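Print this page | E-mail this page

How to clear a cable snag on a pick-and-place gripper

By Pranab Kanagaratnam
12 January 2025

In December our cell in Hullport stopped with fault 41 (grip force too high) during a test with wired earphones. The arm had closed on the cable and then tried to lift. I made two mistakes that day, so I write the steps in the order I should have used.

1. Press the emergency stop. Do not use the pause button. On our controller, pause keeps the motors powered, and the arm can continue if somebody clears the message.

2. Look where the cable goes before you touch it. Earphones lying on their case are a difficult item, because the loops pass over the case and also hang down to the table.
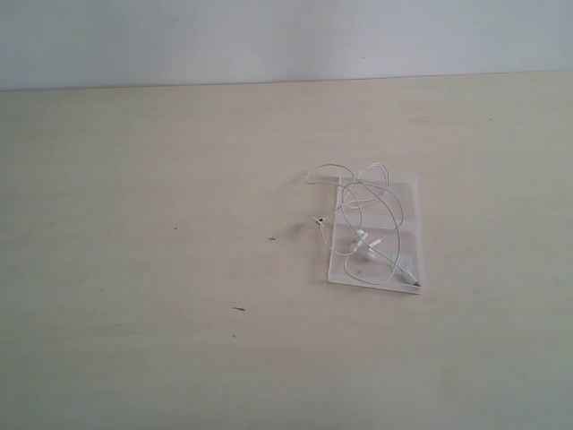
My first mistake was to pull the free end. A loop became tight, and the finger joint took the load from the side.

3. Lock out the power and wait 28 seconds for the drive to discharge. Check your own manual for this time.

4. Support the cable with one hand. Open the fingers with the manual release, a little at a time. My second mistake was to open them by software, with my hand still near. 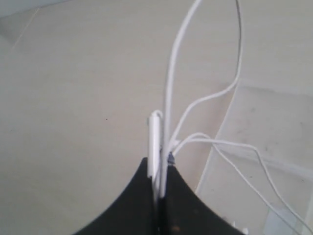
White cables and a connector held between the gripper fingers.

5. Inspect the finger pads and the joint. Replace the pads if they are cut.

6. Restart at low speed, with no item, and run one full cycle. Write the fault in the log.

Comments (2)

Ornella Messina: We had the same fault at Crenshaw. Lowering the grip force helped a little, but the cable still caught.

Pranab Kanagaratnam: Thank you. Please check the pads also, ours were changed late, after 2,000 cycles.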